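Vasalcombe Garden Society
Minutes of the Regular Monthly Meeting, March

The meeting was called to order at 7:00 p.m. in the lower hall at Vasalcombe. A quorum was present. The chair presided and the secretary recorded.

1. Approval of minutes

The minutes of the February meeting were approved with one correction. Under Item 5, "hellebore division" should read "heuchera division."

2. Spring plant sale

The sale coordinator reported that members have pledged 200 potted perennials, mainly asters, daylilies and hardy geraniums. Shrubs are again in short supply. Members with rooted hydrangea or viburnum cuttings were asked to pot them by the end of the month so that they may be hardened off before the sale in May.

All donated plants must be bare-rooted, washed and repotted in bagged mix. This is a continuation of last year's rule on jumping worms – the society will not accept plants in garden soil, and plants arriving in garden soil will be returned to the donor at the gate.

A member asked whether houseplants are covered by the rule. The chair ruled that they are not, provided they have been kept indoors all winter.

Moved and seconded that the price of one-gallon perennials remain unchanged. Carried.

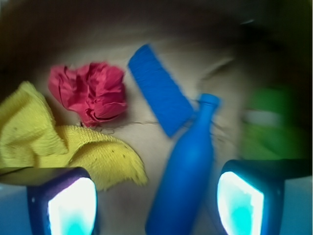 Yellow cloth, red paper and a blue bottle on the tabletop.

3. Bradico Lane border

The border group inspected the planting in late February. Winter damage is moderate. The boxwood at the north end shows bronzing on the windward side, and two of the inkberries have been browsed by deer to knee height. The group recommends no pruning of the boxwood until new growth shows which stems are alive.

The group requested funds for mulch and replacement plants. After discussion of shredded bark against leaf mold, it was moved and seconded to spend up to $100 on leaf mold from Ginby Nursery, with replacement inkberries to be considered separately in April. Carried, with one member opposed.

The member opposed asked that the minutes show a preference for shredded bark on the slope, where leaf mold washed onto the sidewalk in the fall.

4. Seed exchange

The exchange drew 70 attendees, and most of the native seed was taken in the first hour. Several packets carried no collection year. The exchange coordinator asked that donors write the plant name, the year and any need for cold treatment on each packet. Leftover milkweed and penstemon seed is being held in the refrigerator in the hall kitchen and should not be moved to the freezer. 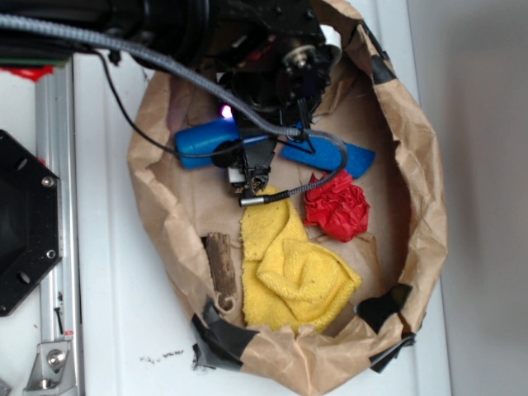
The coordinator also proposed a winter sowing session for next January, using milk jugs collected by members through the fall. The proposal was received favorably and referred to the program planners for a date.

5. Bhardwaj bequest

The secretary reported receipt of 13 boxes of gardening books and bound journals from the Bhardwaj estate. The boxes are stored in the hall closet. Duplicates of titles already in the society's library will be offered to members at the April meeting, and any remaining will go to the plant sale book table. It was agreed that the handwritten garden notebooks will be kept together and will not be lent out.

6. New business

A member reported witch hazel leaves holding on unusually late and asked whether others had seen the same. Several had. No action was taken.

A member requested that the April talk on pruning old lilacs begin promptly so that those who leave early may hear the question period. The chair agreed to move the business portion to follow the talk.

7. Adjournment

There being no further business, the meeting was adjourned at 8:40 p.m. The next meeting will be held in April in the same room. Members are asked to bring labeled cuttings for the exchange table.

Respectfully submitted,
Secretary, Vasalcombe Garden Society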